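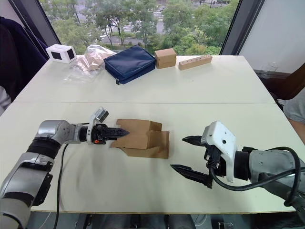
3.2 Packplatz und Kartonagen

Der Packplatz bestand aus zwei weißen Tischen, die Kante an Kante vor dem Fenster standen. Am vorderen Tisch wurde mit dem Karton gearbeitet, auf dem hinteren lagen Gegenstände in einer Reihe bereit. Die Stoßfuge zwischen den Platten blieb sichtbar.

Abb. 4: Packplatz mit teilweise geöffnetem Karton auf dem vorderen Tisch.

Verwendet wurden Faltkartons aus brauner Wellpappe, die über den Händler Tesar bezogen wurden. Insgesamt gingen 431 Packvorgänge in die Auswertung ein. Bei 161 davon kam ein Karton zum Einsatz, der bereits mehrfach gefaltet worden war. Die Einteilung der Klappenzustände folgt dem Schema von Boloro, das zwischen flach anliegenden, stehenden und verzogenen Klappen unterscheidet. Wir haben das Schema um die Angabe ergänzt, ob eine Klappe im Scheitel gerade verläuft oder sich nach außen wölbt.

Der Zustand der Klappen wirkte sich stärker auf den Ablauf aus als die Größe der Packstücke. Lag eine lange Klappe flach auf der Tischplatte, blieb der Zugang zum Innenraum von dieser Seite frei. Standen dagegen die Seitenklappen auf, verengte sich die Öffnung, und weiche Packstücke streiften beim Einlegen an den Rändern entlang.

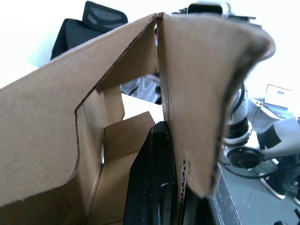
Bei wiederholt benutzten Kartons verzogen sich vor allem die oberen Ecken. Die Schnittkanten fransten aus, und an einzelnen Stellen lag die Welle zwischen den Deckschichten frei. Eine solche Klappe lässt sich zwar noch umlegen, schließt aber nicht mehr bündig mit der gegenüberliegenden ab. Nach etwa 9 Faltungen wurde der Karton deshalb ausgetauscht. Die im Projekt Rasance zunächst vorgesehene Verstärkung der Rilllinien mit Papierklebeband entfiel, da sie das Umlegen der kurzen Klappen erschwerte.

Die Beurteilung der Kanten erfolgte nach Augenschein durch 2 Personen unabhängig voneinander. Abweichende Einstufungen wurden am Donnerstag jeder Versuchswoche gemeinsam durchgesehen. Zur Feuchte der Pappe liegen keine Messwerte vor; der Einfluss der Lagerung, den Muñoz für ähnliche Kartonagen beschreibt, bleibt hier unberücksichtigt.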